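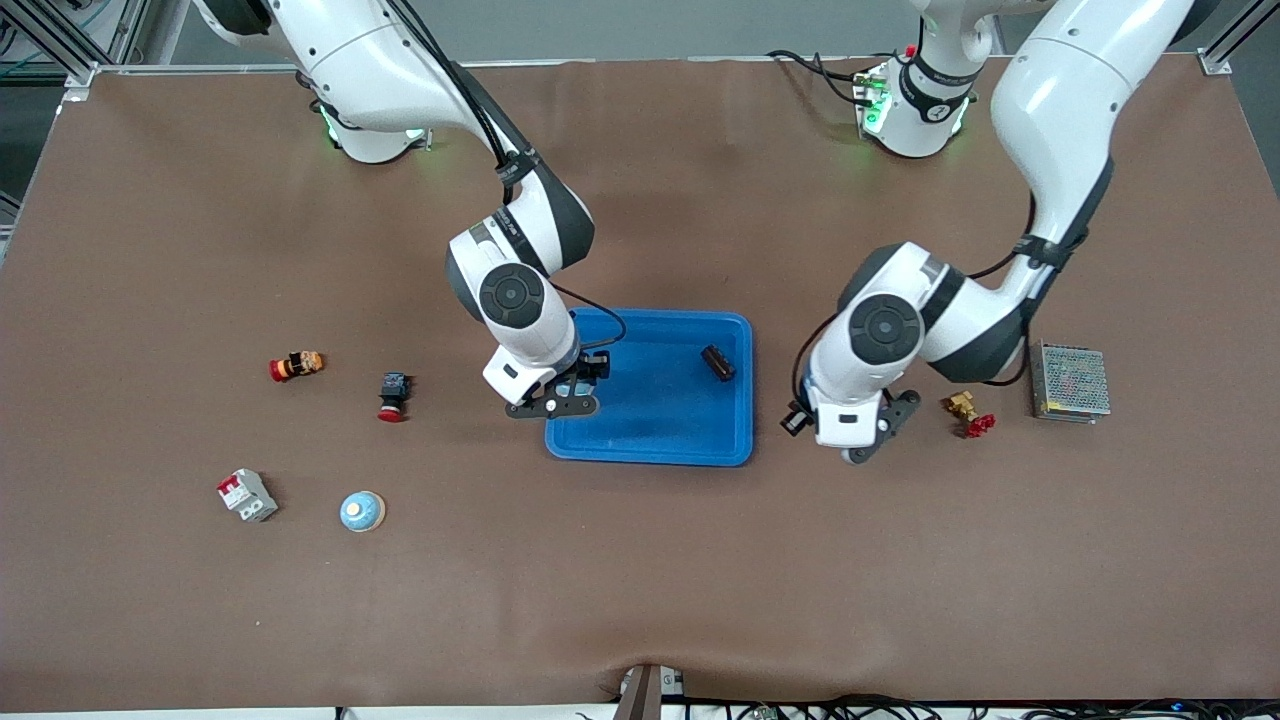

Palum Recall Notices – a README

Welcome, and thanks for stopping by! Palum is a collection of 2549 vehicle recall notices, gathered from the websites of carmakers and parts suppliers and typed up in one tidy format so that you don't have to do it all over again. It started as a side project at Osulo, our small consumer reporting office, when we got tired of hunting through old letters every time a reader wrote in about an airbag or a fuel pump.

What you get

There is one row per notice. Each row has the maker, the model, the model years, the part at fault, a short plain summary and the date the letter went out. Summaries run to 200 words at most, and a good many are far shorter. Dates are written year first. If a notice was later widened to cover more cars, the newer one gets its own row and points back to the old one in the column called "earlier".

Known problems

Trucks are thin on the ground, I'm afraid, and motorcycles are missing altogether. More than 100 rows have no model year, mostly older notices from Hoekstra, a trailer maker that liked to list chassis numbers instead. Oltura changed its part names in February and we have kept both spellings.

Using it

Take it, share it, print it – just mention Palum somewhere. Please don't use it to decide if your own car is safe to drive; call your dealer for that.

Version 2, September 2019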